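Zustdale Recipe Cards -- read me first

So this is 1,768 recipe cards I typed up from my aunt's kitchen drawers, one plain text file per card. I kept her spelling (she never could settle on "zucchini") and her oven temps, even the scary ones.

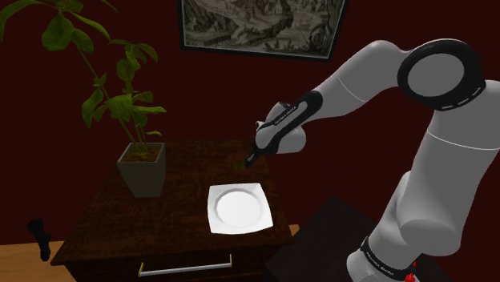 About 600 of them have no date, so sort by filename instead. Noeline Treloar checked the pickles and jams -- thank you, Noeline!! Cakes are still a mess. If you spot a typo, send me the card number and I'll fix it.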